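Ticket 807: Bench arms, folding and tray station, operator time not going down
Status: open

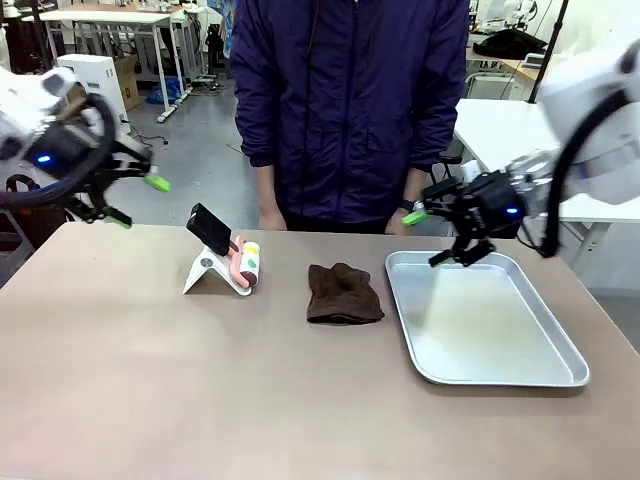
Nultthorpe, May

Opened by: Cúc Lại
Assigned to: Khoa Dương

Problem as reported: The Dreteo plan said one person could look after the two-arm bench and do packing at the same time. On our shift that person does no packing. They stand at the table and wait for the arms to need them.

Khoa Dương, 9:40
Checked the logs. 225 cycles, 94 of them with an operator stop. Can you confirm these are real stops and not people being careful?

Cúc Lại, 10:15
Both. The training sheet says to stop if in doubt, so people stop. If you want fewer stops, change the sheet and put your name on it.

Khoa Dương, 11:05
Fair. Lowered approach speed on both arms, reset the tray position, restarted. Please run the dark cloths again, left in a heap like they come to us, with the tray on the right.

Cúc Lại, 1:30
Ran it. Sang Kim was on the bench. Slower, and he still couldn't leave. He also asked who cleans the lint off the cloths now. The roller is on the table but there is no step for it in the program, so we do it by hand and it gets logged as idle time. That is work. Please stop calling it idle.

Khoa Dương, 2:10
Added a "manual prep" code to the log. Old entries can't be changed.

Lâm Doãn, 2:45
Management would like to close this as a settling-in issue.

Cúc Lại, 2:50
Do not close. We have been settling in for 4 months. Before the arms, two of us did this table and talked to each other. Now one person watches it and the other got moved to Nimel. I want to see the hours for both jobs side by side before anybody tells me it saves time.

Khoa Dương, 3:20
Leaving open. Asked Thắng Lâm for the hours.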